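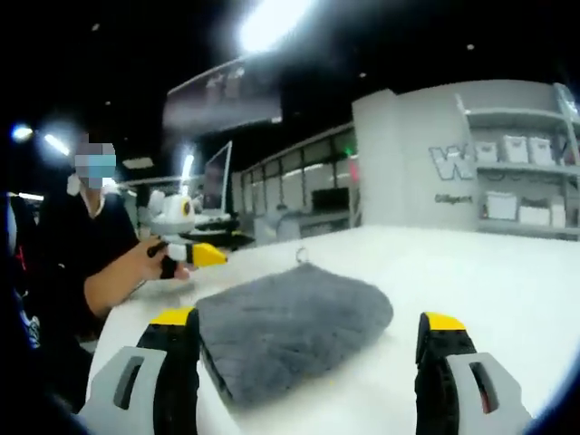
The towel table with the grippers out, 1 May 2024

I've been promising a page on how I look after our folding station, and I finally sat down with a coffee and did it. It's a short gallery, just two pictures and a lot of me talking, so scroll fast if you only came for the hardware. The station is called Birkier (after the street I used to live on, long story) and it runs on hand-held Gomus grippers. We do towels, mostly. Small ones, big ones, the plush ones that grab every bit of lint in the building.

The one up top is dark gray microfiber with a little metal ring on the edge for hanging. I love that ring and I hate it! It gives the fingers something definite to go for, but it also finds its way into the finger slots if you come in too low, and then you're picking it out with tweezers. I've asked for a batch without rings. I've been asking since September.

A few notes on the setup, since people keep writing to me about it. I start every session with the table. It's glossy white and it shows up everything, so I go over it with a barely damp cloth and then a dry one, always away from the person sitting down. Then the pads. The black rubbery part does the real work and the yellow tip takes the beating, so I look at the tips first. If a tip turns on its mount when I twist it with two fingers, it comes off and goes back on with fresh tape. If it still turns after that I bin it. We go through 11 tips in a good month and 20 in a bad one, and a bad month is usually a month of bath sheets.

Then I squeeze the handle all the way, let it go, and do that 20 times while looking at the gap. You want the fingers to come together evenly and open again without a hitch. A sticky one will often loosen up after the first few squeezes, which is why I don't stop at five like I used to. Ask me how many sessions I lost to that, haha.
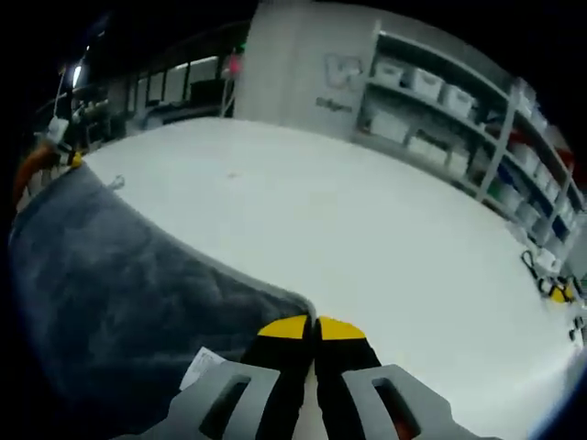 Fingers together at the corner of the fabric

Finger alignment is the job that eats my mornings, and it's also my favorite, so forgive me if I go on. The two sides have to meet square, because soft fabric is not forgiving and one finger arriving early will just push the pile along the table. My old method was to close the gripper on a strip of paper and tug, and that's fine for a quick check, but it only tells you they're touching somewhere. What I do now is close it right over the edge of a towel and look straight down the way the lens does. With the yellow tips side by side like they are here and only a narrow gap left between the black fingers, I can see right away if one is riding ahead of the other. If it is, I back off the two mount screws on that side, nudge it, snug them up, and look again. Don't crank them down! The mounts are plastic and I have cracked 3 of them by being in a hurry.

The lens gets wiped before alignment and again after. Fleece fuzz loves to park itself right at the edge of the glass, where you don't notice it until you're watching a whole afternoon of recordings with a gray caterpillar in the corner. A blower first, then a dry lens cloth. No sprays, please.

Cables. Yeah, I know. There's a black tangle over at the right side of the table in that second shot, and that's my weak spot. I bought a bag of Clustport cable clips to run everything down under the edge, and they hold beautifully right up until the adhesive meets a warm day. The plan is to screw in a proper channel. Until then my rule is that nothing crosses the part of the table where the towel goes, and I can mostly live with that.

For spare parts I keep one Asfaw case with tips, pads, mount screws, a small hex driver and a roll of tape. Everything else goes on the shelves. My log says 95 sessions on the current pair of handles, and the left one is starting to feel a bit loose in the trigger, so that's next on the bench. I'll put up some pictures of the insides when I open it, assuming I remember to take them before there are springs on the floor.

Next gallery should be the big towels. If you have a trick for keeping lint off rubber pads, write to me, I'm down to lint rollers and bad language.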